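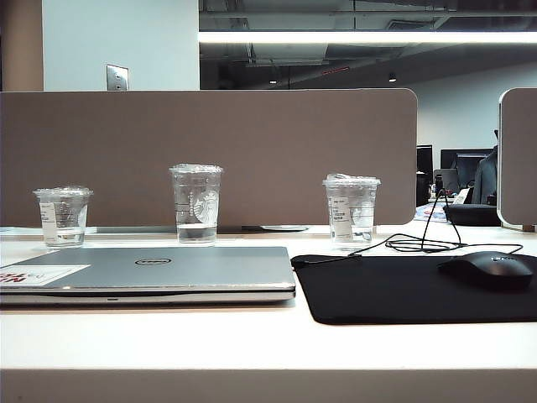
Customers who buy a cold drink to take away in Falunard will pay a deposit on the cup from June, the town council has decided. The deposit will be two euros and it will be paid back in full when the cup is returned to any of the shops which take part. The rule covers iced coffee, fruit drinks, milkshakes and similar products sold over the counter. It is aimed mainly at the clear plastic cup with a domed lid, the type which can be seen in a row at the back of the desk behind the closed laptop, and which in the warm months is sold in the town centre from early morning until late evening. Hot drinks in paper cups are not included for the moment.

The council voted on the proposal on 31st March after a discussion which lasted more than three hours. A first version of the text, which was presented last year, would have forbidden plastic cups completely. It was withdrawn when the owners of small cafés complained that they had no place to wash and dry their own glasses and no money to buy machines for it.

Under the new plan the washing will be done by Caveck, a company which already cleans dishes for school kitchens in the region. Its vans will collect used cups from the shops in closed boxes and bring back clean ones. The shops will pay a small amount for each cup washed. The council will cover this cost during the first summer, and afterwards the shops must pay it themselves.

According to the town's office for waste and cleaning, 74 businesses sell cold drinks to take away. All of them must accept returned cups, also if the drink was bought in another shop. Only kiosks which are open for fewer than 14 weeks in the year may ask for an exception, and they must do so in writing.

Noémi Somogyi, who prepared the proposal for the council, said that the street bins were the first reason for it. "A cup with this kind of lid is mostly air," she said. "People do not press it flat, they put it on the top, and then the bin is full although there is almost nothing in it. Our workers empty the bins by the river twice in one afternoon."

She added that the council does not expect every cup to come back. In the first months it will be satisfied if more than half of them are returned.

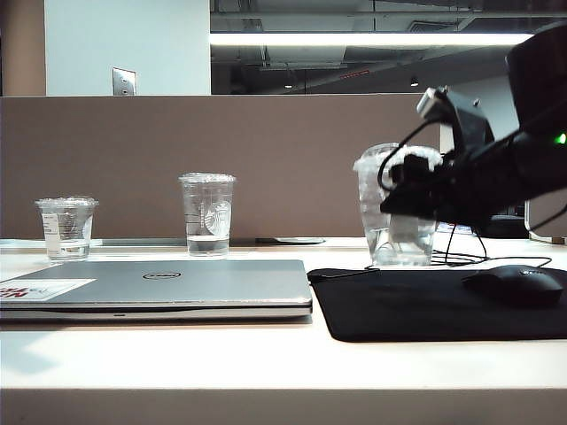
Offices are a separate question, and the council has spent more time on them than it had planned. Many drinks are bought at lunchtime by people who work in the business park on the Cabrera road, where there are few public bins and where the cups are thrown away inside the buildings. They gather on the desks during the day, next to the mouse pad and behind the laptop, and in the evening they go into the general rubbish together with everything else. The council does not pay for this rubbish, but it would like to have the cups back. Firms can therefore ask for a collection box, which Caveck will empty on the same round as the cafés. The deposit from the box can be paid to the firm or given to a charity which the employees choose.

Not all café owners are content. Irén Halász, who runs the Anama café opposite the bus station, said that she supports the idea but is worried about the queue in the morning.

"A customer who has four minutes before the bus does not want to stand behind a person with a bag full of cups," she said. "I have one till and one girl at the till. I asked if I can take the cups back only after ten o'clock, and the answer was no."

Ms Halász also asked what will happen with cups which are broken or very dirty. The rules say that a cup must be accepted if it is whole and empty. A lid which is missing does not change the deposit, as the lids will not be washed and used again in the first year. They will be collected separately for recycling.

Visitors who leave the town without returning their cup will lose the deposit. The council looked at a return machine for the railway station, but the price was considered too high. The question may be discussed again in the autumn, when the first results will be known.

A leaflet with the list of shops will be sent to all homes in May. Businesses can collect their starting boxes from the town hall, at the entrance in the yard.

Comments (5)

riverside_walker
Two euros is a lot if you buy for a family with three children. But ok, we get it back.

Marta P.
In my office the cups stay on the desk until somebody's plant is growing in them. Please bring us the box!

oldtown44
And who will wash the paper ones? Hot coffee is sold the whole year, ice coffee only in summer. They began with the wrong cup.

Marta P.
@oldtown44 You cannot wash a paper cup.

T. from Cabrera road
Does anybody know where a firm has to write for the collection box? On the town hall website I found nothing yet.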